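**What's a veteran, and what is a public service campaign?**

Quick one today, kids. Lots to fit in.

A veteran is someone who used to serve in the military. Army, Navy, Air Force and so on. Could be your grandpa. Could be your bus driver!

When they come home, they need normal stuff. A job. A doctor. Friends. Sometimes that's hard to find, so people run a *campaign*. A campaign is when a group tries to get everybody to notice the same thing at the same time.

Our town, Garndale, had one last December. It was called Coats for Clarnis, after Clarnis Street, where the veterans' center is. Goal: 314 coats. They got 711. Wow.

How a campaign works:

- pick ONE thing to ask for
- make a short slogan (ten words is too many)
- put it where poeple look: posters, radio, the back of the cereal aisle
- say thank you after

Who pays? Sometimes a business. Moltlow Bakery paid for our posters and gave 2 cents a roll on top.

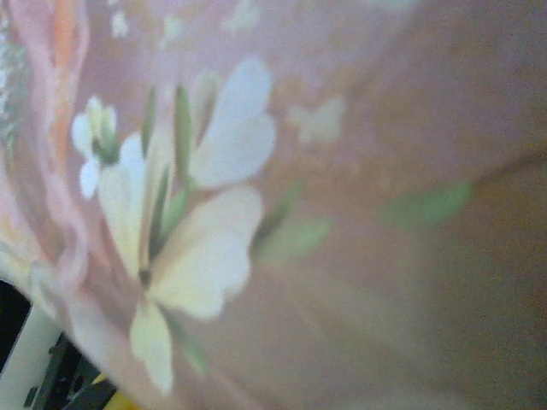
Posters need one big picture and not much else. You have maybe a second before somebody walks past. Think big, like the cream flower on dusty pink up there, with its petals spread wide. Even blurry, you still get "flower." Tiny drawings in ten colors, nope. Then the slogan goes under it, in fat letters.

Try it yourself. Pick a cause, get a marker, go. Peiyu Bai at the libary desk has paper, ask nicely.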